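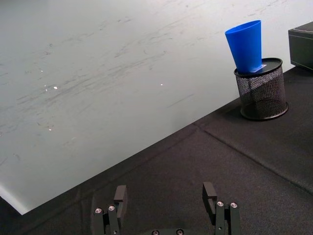 Meal planning and I have broken up and gotten back together so many times that my sister no longer asks how it's going. I start strong every fall, usually right after the kids' schedules go crazy, and by the holidays I'm back to standing in front of the open fridge at 5:40 with my coat still on. And every time I start over, the old plan is sort of still there. You know how a white surface looks once it's been written on and wiped off too often, with those gray smudges and long streaky marks going across it and little traces of marker that never quite leave? My brain in November is like that. Half a taco night, a ghost of a lentil soup, something that might have been "use up cabbage." So this year I wanted to do it differently, and I'm far enough in now (2 months, which is a record for me!) that I feel OK writing it down.

The big change is that I quit planning by day. I used to assign a dinner to every night of the week, and then soccer would run late, or someone would get invited to a friend's, and the salmon I'd bought for that night would just sit there making me feel guilty. Now I write down five dinners and that's it, no days attached. Two of them have to be the kind I can make while half asleep. The other three can be real cooking. When I get home I look at the five, see what kind of mood everybody's in, and pick.

I got the idea from Derek Ashworth, who used to live across the street from us and raised four boys on one slow cooker and a giant skillet. He never had a calendar. He had an envelope with the week's dinners on the back, and he crossed them off with whatever pen was closest. I asked him once what happened when he got to the end of the envelope and there were still days left, and he said "eggs." I think about that a lot.

So we eat eggs now. Fried egg sandwiches on the toasted ends of the bread, or a big messy frittata with all the sad vegetables in it, which my youngest calls "egg pizza" and will eat as long as I don't correct her.
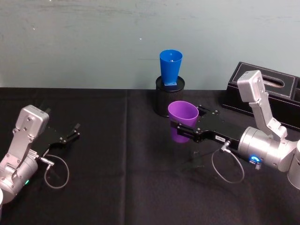
Do you still need to go to the store more than once a week?

One big trip does it most weeks, plus a quick run for milk and bananas. We go through bananas like we're running a zoo.

The big trip is at Garberg, because their produce is better and the parking lot doesn't make me want to cry. I bring the list of five and write the ingredients next to each one, and then (this is the part I used to skip) I check the pantry BEFORE I leave. I once came home with cumin three weeks in a row. If anyone needs cumin, come by, bring a jar.

As for money, I'm not a careful tracker, but I did save the receipts for the first month because I was curious. We spent $334 less than we did in April, which was the last time I'd bothered to add anything up. Some of that has to be the takeout. April was bad for takeout. We were ordering from Ansari so often that they started tossing in free rice pudding, and I do miss the rice pudding.

A few dinners that keep ending up on the list: white bean and sausage soup, sheet pan chicken thighs with whatever potatoes I have, peanut noodles, black bean tacos with the quick pickled onions, and a baked pasta I make in the big dish so there's enough for lunches. The peanut noodles I could make blindfolded by now. The soup is better the second day, so I try to make it on a weekend afternoon when I'm home anyway and let it sit.

What hasn't worked is prepping everything ahead. I tried chopping all my vegetables at once and putting them in those nice matching containers, and by midweek the peppers had gone slimy and I was mad at the containers. Onions are fine. Carrots are fine if you keep them in water. Everything else I chop when I need it, with the radio on.

I still owe a couple of you the pickled onion recipe. It's vinegar, sugar, salt and hot water, and I'll measure it properly next time I make a jar and post it here.

Print this post | E-mail this to a friend

Blog > Kitchen > Weeknight Dinners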